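Stamwood Shared Workshop: Member Projects Gallery

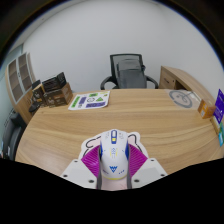
HAND-HELD GRIPPERS

The Stamwood Shared Workshop provides bench space and tools to members who build automation equipment on their own time. This page presents the Lennox gripper, a two-fingered hand tool developed by Mio Matsuda and Alois Camenzind over one winter. The project received a materials grant of $600 from the workshop's equipment fund.

Desk trial with a computer mouse. The ribbed magenta sections of the fingers stand on either side of the mouse, with dark gray strips along their inner faces. The white outer plates have screw holes.

Finger sections. The ribbed parts are the second design. The first set was printed in a harder material and was retired in October after repeated cracking at the base.

Trial objects. The builders selected items commonly found on a desk, with a weight limit of up to 100 grams for the present version. Heavier items will be considered when the new hinge pins have been fitted.

Drawings and a parts list are held in the workshop binder under project number 2785. Members who wish to build a copy should contact Iona Sutherland at the front desk to reserve printer time.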